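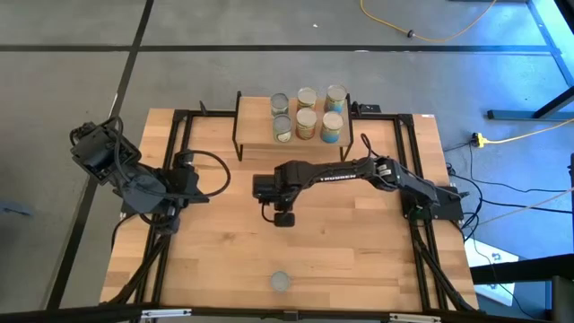

Granovov review: a slow mining game that gets its second half right

Platform played: PC
Also on: both current consoles
Developer: Purkia
Publisher: Drellov

Granovov is a mining and hauling game set on a cold moon with one town, one rail line and a lot of ice. You dig ore, load it on carts, run the carts down to the depot and spend what you earn on better track. Purkia's last game, Goh, was a puzzle game with no story at all. This one has a story, and it also has a lot more going on under the hood. I played it to the end and then kept going on the same save for a while, mostly to finish the northern line.

The first few hours

The opening is the weakest part. You get a hand drill, one cart and a stretch of track that somebody laid badly. Every load has to be walked down the hill because the engine isn't available until you have delivered 100 units of ore, and a full cart holds 10. That is ten trips on the same path, with the same radio messages playing over them. The path doesn't change and there is nothing to find beside it. I looked.

I understand the intent. When the engine arrives you feel the difference right away, and the hill that took several minutes on foot goes by in seconds. Half the number of trips would have made the same point. If you have friends who quit Granovov early, this is where they quit.

The tutorial prompts stop after the third trip, which leaves out signals completely. Signals are in the second page of the build menu and you will need them as soon as you have two engines. I learned this from a head-on crash that cost me 500 credits.

Digging

Digging feels good. The drill bites into rock at different speeds depending on the layer, and the sound changes a moment before you break through, so you can work by ear. Ice cracks in long lines. If you read the lines right you can drop a whole shelf of it with two or three holes and scoop up what's underneath.

Cave-ins happen but are rarely a surprise. Dust falls first, then small stones, then you have time to take a few steps. I lost one drill to a cave-in and it was my own fault.

There are four drills in all. The third is barely better than the second and costs twice as much, so save for the fourth.

Track and engines

Laying track is what the game is really about, and it is where most of my time went. You place a start point, drag to an end point, and the game shows you the grade in green, yellow or red. Yellow works with a light load. Red doesn't work with anything. Curves can be tightened by holding a key, although the game never mentions it outside the controls menu.

Once you have a branch line running, you can set schedules for each engine. The schedule screen is plain and clear. Each stop gets one row, with what to load, what to unload and how long to wait. I wish you could copy a schedule from one engine to another. By the late game I was typing in the same six stops over and over, and a wrong wait time at one depot could back up the whole moon.

The weather matters more than I expected. Storms coat the track and cut pulling power, so a grade that was fine in the morning stalls a heavy train at night. You can build sheds over the worst parts. They are expensive and they look great with the lamps on.

The story

Short, told over the radio, fine. The town wants more ore than the moon can safely give and the company that owns the line doesn't care. You pick a side near the end. The choice changes the last two missions and which depot stays open afterward. The voice acting is good, but the lines repeat too often when you drive the same route, and there's no setting to turn down repeats without muting the radio entirely.

Controls and performance

I used a mouse and keyboard for most of it. A controller works well for digging and badly for building, where the cursor snaps to the wrong track piece in crowded yards. Buttons can be remapped on both.

It ran smoothly until my network got large. With more than a dozen engines out, the frame rate dropped whenever I opened the map, then recovered when I closed it. I had 2 crashes to desktop, both while saving during a storm. Autosave runs every 10 minutes and I lost very little either time. A patch in March fixed a bug where carts vanished at the tunnel mouth, and I haven't seen it since.

Text size can be raised, and there is a pattern option for the grade colors if you have trouble telling red from green. Subtitles are on by default.

Multiplayer

Two players can share a save. The guest can dig, drive and lay track but can't spend money without the host's approval, which pops up as a box in the middle of the host's screen. Turn that off in the options before you start. With it off, co-op is the best way to get through the opening, as both of you can haul.

Good
Digging by sound
Clear schedule screen
Storms that change how you build

Bad
Ten walks down the same hill
Signals are never explained
No way to copy a schedule
Slow map on large networks

Score: 7 out of 10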